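Tags: student projects, grippers, data collection, beginner help

Our club at Iltmont is doing a packing project this term. You hold a gripper, pick things up off the table and set them in the big white carton, and the recordings go to train a policy we have named Clelia (she has yet to pack anything). Flat boxes are killing us. I can squeeze one between the pads fine, but then it swings like a saloon door on the way over. We have 43 runs I'd trust out of 600. Is it our pads or our people?
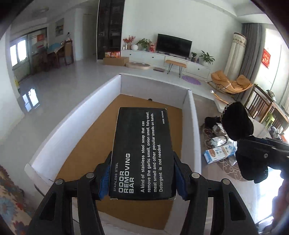 Ginex: People. It's always people. Grab the box lower and wider, and slow down over the rim. Our team had 1127 attempts before anyone admitted they were racing each other. Also, check that both fingers touch at the same moment -- if one lands first, the box turns before you've even lifted it.

okeke_2524: could be pads. smooth cardboard is slippery. we put different stuff on ours and kept a notebook, which one of us then lost

Original poster: Thanks, both. We do race, I'm sorry to say. I'm banning that and trying other finger coverings too, including one that looks dressed for the opera. Will post numbers in February if the club is still speaking to me.

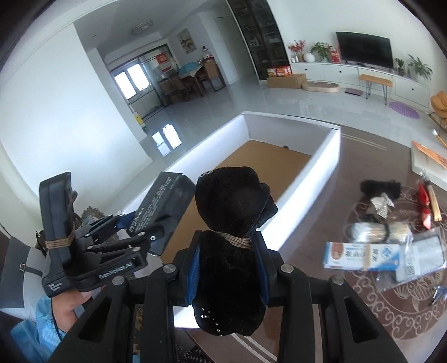 Velvet pad with a twine wrap, second gripper at left

This site uses cookies to remember your settings. Accept or manage preferences.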